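Left arm drops out of the shelf task halfway through, right arm keeps going
Bimanual Setups > Faults and Safety
12 replies

tolerance_stack
Hi all! Long-time reader, first real problem. We have a two-arm cell at work doing a tidy-up task: there's a small two-tier shelf unit on a table, we scatter little plastic pieces over both boards and the tabletop, and the arms clear them. When it runs well it is a joy to watch and I've been showing it off to everyone who comes through the door.

Last week it went wrong in a way I don't like. Both grippers were holding the ends of the top board, which is how we start the shift-the-shelf step. The left arm faulted and froze where it was. The right arm did not stop. It carried on with its half of the move and dragged the unit sideways until the left pad let go, and then the whole thing swung round and went over the near side of the table. Pegs everywhere.

Nobody was hurt, and the shelf survived with one bent leg. But a person stands right behind that unit when we reset it, and I keep thinking about which way it could have gone.

The log says error 345 on the left controller, "follower lost." Controllers are Felamska, the older kind with the separate box per arm. The coordination layer is Edov. Anyone seen this?

pegboard_queen
Oh I know this one! 345 is the left box telling you it stopped hearing from the leader. On ours it was the cable between the two boxes, the short gray one. It gets bent every time somebody slides the rack back in. Swap it and I bet you never see the error again.

tolerance_stack
Ordered two. Thank you!

mudlark77
Swap the cable, sure, but please don't stop there. A bad cable is allowed to happen. One arm hauling on a shared load after the other one has quit is the fault you want to fix, and a new cable only makes it rarer.

What do you have linked for a stop? If the left box faults, does anything at all go to the right one over hard wire?

tolerance_stack
Good question and I had to go and look. The big red button kills both. A fault on one box only goes out as a message through Edov, and Edov is meant to pause the other arm.

mudlark77
Over the same gray cable?

tolerance_stack
...over the same gray cable. Oh boy.

pegboard_queen
Ha, OK, mudlark wins that round. I still say do the cable first, it takes a minute.

slowzone
I'm going to disagree with both of you a little. We run nearly the same thing at our shop in Cistetstead and the hard-wired link gave us its own trouble. Every tiny fault on one side slammed the other arm to a dead stop, and with something held between the two grippers a dead stop can be nasty. We cracked a board that way. What we ended up wanting was a soft stop: the healthy arm goes limp enough to follow, then holds.

mudlark77
You can have both. Hard link for when people are in reach, soft stop for when they aren't. I'd take a cracked board over a bruised hand any day of the week.

slowzone
Agreed on the hand. My worry is a limp arm versus a stiff one when someone is leaning in over the top of the load. A stiff one that has stopped can still pin you.

mudlark77
That's fair, and it's a good reason to keep people out from behind the load while the arms are powered. tolerance_stack, how do you reset between runs?

tolerance_stack
Arms stay powered and parked on the board, a person walks up behind the shelf and re-scatters or clears by hand, steps back, and we press go. It's quick, which is why we do it. We had 3,802 cycles on the counter before this happened, so I guess we got comfortable.

mudlark77
So 3,802 times somebody was in the one place the shelf could get pushed toward. I'm not telling you off, we did the same for a whole summer. I'd love to see the layout though, it's hard to judge from words.

tolerance_stack
Here you go! You get a good look at the grip on both ends and how close a person is standing.
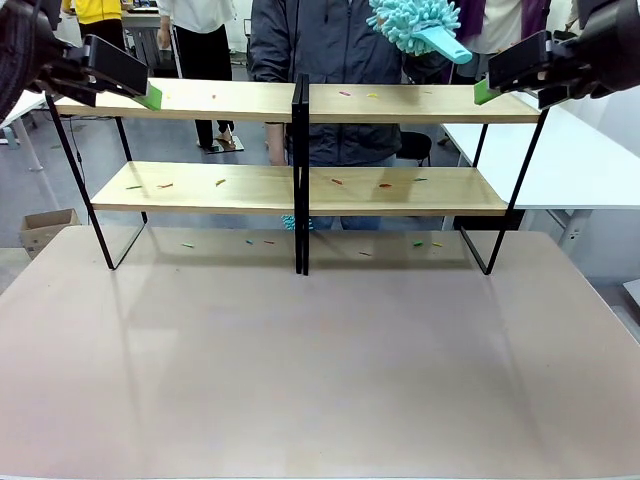
Both grippers on the ends of the top board, with the duster up near the right-hand one.

slowzone
Wow, that is a nice tidy grip. I love those green pads. And yes, I see what mudlark means now, that's a forearm's worth of space between the person and the right gripper, maybe less.

The shiny tabletop caught my eye too. Does the unit slide easily on it? If it does, one arm pulling alone will always win, and you'd see just what you described.

tolerance_stack
It slides very easily! I can push it with one finger.

pegboard_queen
Rubber feet! Or a strip of that grippy drawer liner under the legs. We put some under our bin rack and it's the best cheap fix we ever made.

mudlark77
Careful with that one. If the step is meant to shift the shelf, grippy feet mean more force at the pads, and when a pad slips it lets go with more behind it. I'd lower the force limit first and see. What's it at?

tolerance_stack
50, and I just checked the units and it's newtons per arm. It was 12 when we did the first trials. Somebody bumped it up when the pads were slipping, before we changed to the new ones, and it was never put back.

mudlark77
Put it back!

slowzone
Seconded. With the new pads you may not need any more than that, and at 12 your right arm would probably have given up as soon as the left one locked.

pegboard_queen
Thirded, and I take back the drawer liner. (Still great for bin racks.)

tolerance_stack
Update, same thread so people can find it later. The new cable is in. I wiggled the old one with the arms off the shelf and got 345 three times, so pegboard_queen called it. The force limit is back at 12 and the shelf step still works, a bit slower, which I don't mind at all.

Then the fun part. With a foam block between the grippers in place of the shelf, I pulled the new cable out in the middle of a move. The left arm froze. The right arm pushed into the foam for a moment, hit the limit and stopped by itself. I did it over and over because it was so satisfying — the block never left the pads.

For resets we now back both arms off and cut drive power before anyone goes behind the table. It adds a little time to each cycle and there was some grumbling, but I showed the grumblers the bent leg.

mudlark77
Lovely work. That pull-the-cable test should be in everyone's routine. Are you still planning the hard link?

tolerance_stack
Yes! I've got the wiring sheet from Subramaniam, who built the rack for us as a company, and there's a spare pair of safety terminals on each box that was never used. It's going in sometime in June when the cell is down anyway. I'll wire it so it only acts when the reset mode is on, and try slowzone's soft stop for the rest.

slowzone
Make sure the mode switch fails to the strict side. If that wire comes loose you want the hard stop, not the soft one. Ask me how long it took us to notice ours was backward.

tolerance_stack
Writing that on the cabinet door in marker right now. Will post the wiring once it's in and tested.

pegboard_queen
Save me the part number on the new cable when you get a second? Ours is starting to look a bit tired too.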